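Diese Website verwendet Cookies. Mit der weiteren Nutzung stimmst du unserer Datenschutzerklärung zu. [OK] [Mehr erfahren]

Weiche Finger, harte Nüsse: unser Greifervergleich im Projektkurs

15.4.19, von Rostislav Tichý

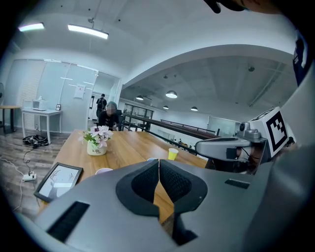

Blick über den Handgreifer mit den schwarzen Softfingern, rechts dahinter der zweite mit Kameramodul und Markerwürfel.

So, der Bericht ist endlich fertig (fast pünktlich!), und ich fange gleich mit dem an, was mich am meisten beschäftigt hat: den Fingern. Im Februar hatten wir uns vorgenommen, zwei Sätze Fingerkuppen für unsere Handgreifer zu vergleichen. Die weichen mit der netzartigen Innenfläche heißen bei uns Miten, die harten, glatten laufen unter Altton. Dazu kam die Frage, ob die Aufnahmen besser werden, wenn man den Markerwürfel anders setzt, aber dazu später.

Geübt haben wir an Sachen, die man eben so findet. Pappbecher vor allem, und die sind fieser, als man denkt! Mit den Altton-Kuppen hatte ich anfangs ständig Knicke im Rand, weil ich beim Zudrücken kein Gefühl dafür hatte, wann Schluss ist. Die Miten geben nach, legen sich an und verzeihen ziemlich viel. Dafür rutschen sie bei schmalen Teilen gern seitlich weg, ein Kugelschreiber hat mich einen halben Nachmittag und eine Menge Nerven gekostet.

Pro Fingersatz haben wir 15 Durchgänge je Gegenstand gemacht, immer mit derselben Person am Griff. Insgesamt sind so mehr als 1611 Greifversuche zusammengekommen, wenn ich die verworfenen mitrechne. Verworfen wurde alles, bei dem die Markererkennung ausgestiegen ist, und das war am Anfang leider viel. Unsere Auswertung in Väisänen (so heißt das Skript, fragt nicht) braucht den Würfel möglichst durchgehend im Blick. Sobald eine Hand davor war oder das Deckenlicht ungünstig auf die Fläche fiel, sprang die Position wild herum.

Was hat geholfen? Erstens die Belichtung fest einstellen, automatisch war das eine Katastrophe. Zweitens langsamer anfahren. Ich bin eher der hektische Typ und musste mir das richtig abgewöhnen. Die Kabel haben wir irgendwann mit Klettband gebündelt, vorher zog bei jeder Drehung etwas am Handgelenk und die Bahn sah aus wie ein Zickzackstich.

Der Controller von Eltance lief übrigens viel stabiler als unser selbst gelöteter. Drei Abstürze im ganzen Projekt, damit kann ich leben. Nur die Kalibrierung nach jedem Neustart nervt, die muss man komplett von vorn machen, und im Handbuch steht dazu genau ein Satz.

Für Becher, Obst und alles Nachgiebige würde ich wieder die Miten nehmen, für Stifte und Schrauben die Altton. Ein Mischsatz (eine weiche, eine harte Kuppe) lag auch mal kurz auf dem Tisch, dafür hat die Zeit nicht mehr gereicht. Die Messtabellen hängen hinten am gedruckten Bericht, Kapitel 3 ist noch das alte, das tausche ich aus.

Kommentare

jule_k: Schöner Bericht! Habt ihr die Kuppen zwischendurch gereinigt? Bei uns wurde Silikon nach einer Weile total speckig.

Rostislav Tichý: Ja, mit Isopropanol, aber nicht regelmäßig genug. Müsste ich eigentlich noch reinschreiben.

Benno: Mischsatz bitte unbedingt testen, würde mich sehr interessieren.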